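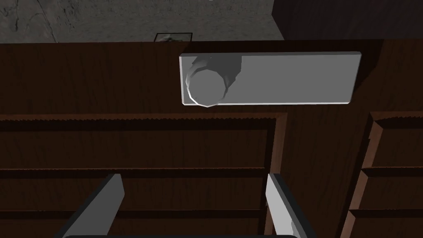

A grey handle plate and round knob on dark brown wood.

Our new workshop at Branden is open

After a long winter of building, I am happy to tell our customers that the second Vosto workshop is now open at Branden, behind the old tire centre. The first cars came in during April 2023 and the phone has been busy from the first morning.

Many of you know that our first workshop was too small. We had two hoists, and when one car was waiting for a part, that hoist was lost to us until the part arrived. Customers who only needed an oil change had to wait a week for an appointment, and I did not like to say this to people on the phone. At Branden we have seven hoists. Two of them are long enough for delivery vans and campers, so owners of these vehicles do not have to drive to the city any more.

The workshop is led by Luuk Groen, who was my first employee and knows most of your cars better than I do. With him is Sunee Thaweesak, our electrical technician. She takes care of warning lights, batteries, starting problems and everything which has to do with hybrid cars. Viola Melis has moved from the parts counter to the reception, and she is the person you will meet when you bring your keys.

A few practical things. The entrance for customers is on the side street and not at the big doors, where the vans turn. If you come before opening time, please put your key in an envelope with your name and licence plate, and drop it in the slot beside the entrance. There is parking for customers along the fence. We ask you not to use the places of the bakery next door -- they have been very patient with us during the construction.

Winter tires are stored at Branden from now on. We moved 200 sets from the old building and every set has a label with the owner's name. If you have your summer tires put on this month, tell Viola also if you have seen any damage on the rims, so we can write it down before the wheels go on the shelf. 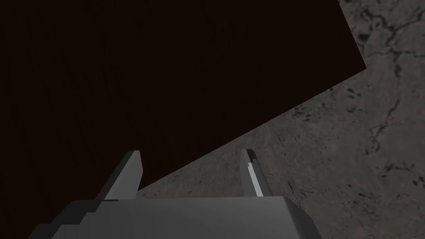 Can I still bring my car to the first workshop?
Small jobs such as oil, brakes, bulbs and wipers are still done there, by Capucine Delorme and her apprentice. For larger repairs, and for all tire changes, please book at Branden.

The prices are the same in both places. The loaner car can be collected only at Branden, and it must be reserved when you make the appointment. Please bring your driver's licence, even if you have borrowed it from us before.

I thank everybody who waited for us while the floor was drying and the phones were not connected. The coffee machine is working and the chairs in the waiting room have arrived too -- come and try them.

Gholamreza Tehrani
Vosto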